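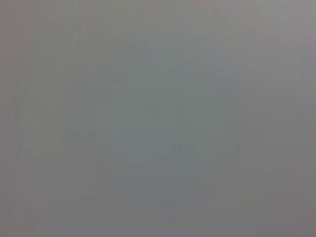 Robots Have Rules, Too!

Do you have rules at your house? I bet you do. No running with scissors, wash your hands before dinner, don't feed the dog your broccoli. Well, I work with robots all day long, and guess what - robots have rules, too. People who work near robots have even more of them!

I work at a place called Terkovico, where we teach robot arms to pick things up and put them down. Our oldest arm is named Mulligan. Mulligan can lift a bag of potatoes, and it never gets tired or bored. But Mulligan doesn't know what "ouch" means. If you stood in the wrong spot, it wouldn't say "excuse me" the way a person would. So the grown-ups have to think about safety before the robot ever moves.

Who makes up the rules?

Lots of people, working together! Engineers, safety experts and factory workers from many countries sit down and talk about what could go wrong. Then they write down the best ways to keep everybody safe. When they all agree, we call it a standard. A standard is a bit like the rule book for soccer. Everyone can play together when they're all using the same book (even if they argue about it sometimes).

Each workplace adds its own rules, too. Ours live in a fat blue binder, and I had to read the whole thing before I was allowed to touch a single button.

Look for the big red button

My favorite rule is about the emergency stop. It's a big, round, red button, and when you push it, the robot stops. You don't have to ask first. You won't get in trouble if it was a false alarm! We test ours every morning before work starts, and one of us writes it down in the log. My neat friends write it neatly. I try.

Stay behind the line

There's a yellow line painted on our floor. When Mulligan is working at full speed, every person stays on the outside of it. If I need to go in, I stop the robot and lock the switch, and I keep the key in my own pocket. That way no one can start the arm while I'm in there tying my shoe.

Slow down near people

Some robots are built to work right next to us. We have one of those as well, called Disard. It has sensors that help it notice when it bumps into something, and when we're teaching it a new job we make it go extra slow. You could beat it in a race with a turtle on your back. Slow is good! Slow gives you time to step away.

Check before you start

Every morning we look at the cables, the gripper (that's the robot's hand) and the little camera next to it. We wipe the camera with a soft cloth and tighten any loose screws. Our checklist has 2 pages, and you can't skip to the end. I've tried. My boss noticed.

Try it at home

Make your own robot rules! One person is the robot and one person is the driver. The robot only moves when the driver gives an order, like "two steps forward" or "turn left." Put tape on the floor for your safety line, and pick a stop word that everybody can shout. Triltico is a good one - it's fun to yell. When anybody says it, the robot has to freeze, even on one foot!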